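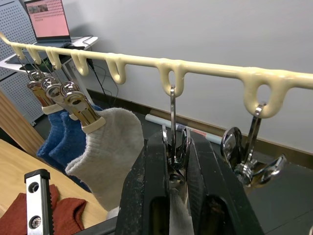

Ticket: Clip slips or twists in fingers during hang / unhang on sock rail
Project: Clollholm bench, laundry task
Opened: Jun 4, 2018
Status: Open, waiting on vendor
Priority: Medium
Hardware: both arms, stock Clesta fingers, Wieczorek finger set on loan
Controller: Zastance, loop at 200 Hz

Problem

Stock fingers close on the spring clip fine. Then the arm moves to the rail and the clip turns in the grip, so the wire hook ends up pointing off to one side and misses the loop. Same thing going the other way: grab a hung clip, lift, hook stays in the loop and the body rotates instead of coming up. Not every time. Often enough that I can't run the task without standing there.

We want to know if it's the fingers, the grip force or the controller before anyone orders more parts. Swapping all of them at once last week was a mistake, so one thing at a time now.

Steps tried

1. Power cycle, rehome both grippers. No change.

2. Raised the grip limit in Zastance from default to 175. Better hold, but now it squeezes the clip open if the fingers land low on the ring handles. Sock drops. Left it at 175 for the rest of this log so the results compare.

3. Checked finger alignment. One gripper was closing 2 mm off center. Re-zeroed it, repeated, still twists. Worth doing anyway.

4. Wiped the fingertips with alcohol. Helped for a few picks and then back to the same. The tips pick up lint from the socks fast.

5. Changed approach angle, see notes on the wrist camera.

Wrist camera notes
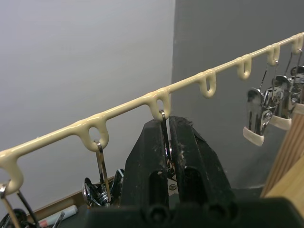

Grip height matters more than grip force, I'm now pretty sure. When the fingers come up high under the rail the camera loses the clip body almost completely. With the hook through the third loop all I get is the thin wire going down into the gap and a glint of metal between the fingers, and that isn't enough to tell if the clip is square or turned. The two clips at the far right of the rail are much easier to read because they hang clear of the gripper. The inner edges of the fingers are rough and flecked with pale dust too, so a plain edge filter on the gap gives junk. Tried masking the fingers out. Works until the gripper opens.

Other camera stuff:

Shiny clips reflect the walls. Exposure on auto hunts when the arm moves past the rail. Locked it, much better, please leave it locked!

Loops all look alike to the detector, and the near ones come out far bigger than the far ones. It jumped to the wrong loop twice in one run. Picking the loop from the head view first and then handing over to the wrist view fixes most of that. Handover is slow tho.

Finger comparison so far

Clesta stock: flat hard contact, good reach into the space between loops, no clearance trouble. Poor on round wire. Clip turns on any sideways load.

Wieczorek set: softer pad, holds the wire hook straight. Pad is thicker and bumps the next clip over when the loops are full. Swap takes too long, you have to take the whole finger off to get at the pad screw.

Ran 5 picks with each on one arm. Stock lost the clip orientation on most of them, Wieczorek held every one but knocked a neighboring clip on the way out. Small test, I know. Needs a proper run before anybody quotes it.

Controller side: logged commanded vs measured finger position during a slip. Zastance does see it, the fingers close a little further the moment the clip turns. There's just no event for it, you have to dig it out of the raw log afterwards. Asked support whether we can get a callback. They replied asking for firmware version, sent.

Two-arm version

Idea is one gripper steadies the hanger while the other works the clip. The hanger swings on its wire hook every time somebody touches it, so part of what I was calling slip may be the rail moving away. Need to seperate those. Keep the cables out of the sock area before starting, they drag.
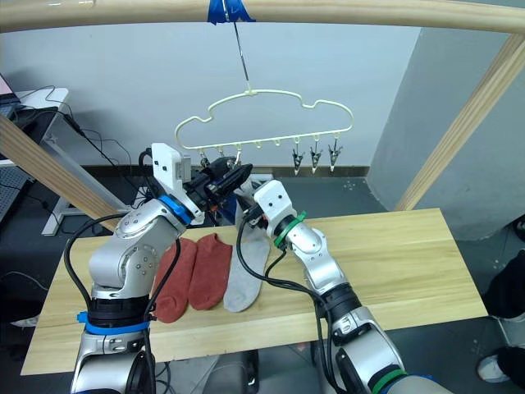 Next steps

Repeat the stock finger run with the hanger held still, same grip limit, same clip.

Repeat with Wieczorek fingers, outer loops only, neighbors left empty.

Try gripping lower on the clip body so the wrist camera can see the ring handles. Watch for the jaws opening.

Chase Zastance on the slip callback. If there is none, write our own check off the finger position.

Ask Clesta if they sell a grooved tip for the stock fingers. Their November catalog had one listed for the older model, no idea if it fits.

Don't change the grip limit without adding a line here.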